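### 3.2 Selección de muestras y protocolo de lavado

El tejido de partida fue un satén de algodón peinado de color crudo, suministrado por Taipe en piezas de ancho sábana. Se prepararon 12 juegos, asignados por sorteo a dos programas de secado: tambor a temperatura media y tendido horizontal a la sombra. Todos los juegos se acondicionaron durante una noche en atmósfera normal antes del primer ciclo. La densidad de urdimbre declarada por el fabricante, 271 hilos por pulgada, se comprobó en tres zonas de cada pieza y no se hallaron desviaciones que obligaran a excluir material.

El lavado se realizó con detergente de referencia sin blanqueante óptico, a carga constante. Cada ciclo incluyó un centrifugado final único, ya que los ensayos previos del laboratorio de Lerneck habían mostrado que el centrifugado intermedio introduce pliegues de difícil eliminación en los tejidos de ligamento satén. El número total de ciclos se fijó en 200. Las mediciones intermedias se tomaron al cierre de cada bloque.

### 3.3 Evaluación de la recuperación de arrugas

La recuperación del ángulo de pliegue se midió en probetas cortadas en dirección de urdimbre y de trama, con carga y tiempo de reposo idénticos. Este ensayo, habitual en la bibliografía, describe bien el comportamiento de una probeta pequeña, pero predice mal el aspecto de una sábana extendida sobre un colchón, donde intervienen el peso propio de la tela, la tensión de los bordes y el rozamiento con la superficie inferior. Por ese motivo se añadió una valoración visual en condiciones domésticas.

Para dicha valoración se empleó una escala ordinal de 7 grados, elaborada por Meenakshi Bajpai para el proyecto Rernden y revisada tras la campaña de febrero. El grado inferior corresponde a pliegues marcados y permanentes; el superior, a una superficie lisa sin líneas de doblado perceptibles. Los grados intermedios distinguen entre arruga difusa, producida por el uso, y línea de doblado, producida por el almacenamiento. La distinción es relevante: ambas pueden coexistir en una misma pieza y responden a mecanismos distintos --deformación irregular en el primer caso, compresión localizada en el segundo--. La Figura 1 muestra una sábana de color crema extendida sobre una cama, con arrugas suaves y líneas de doblado tenues.

Los evaluadores puntuaron cada pieza por separado, sin conocer el programa de secado asignado. Cuando dos puntuaciones diferían en más de un grado, la pieza se volvía a extender y se repetía la lectura. Las valoraciones efectuadas en Pollthorpe se hicieron con luz lateral; las restantes, con luz difusa, y se analizan por separado en la sección 4, dado que la iluminación rasante tiende a rebajar la puntuación de las arrugas difusas.

**Figura 1.** Sábana de color crema con arrugas suaves y líneas de doblado tenues.

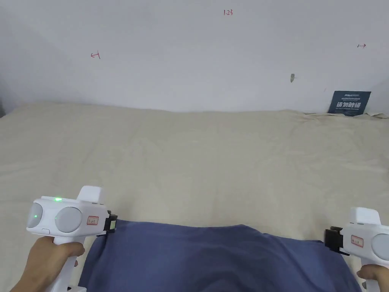
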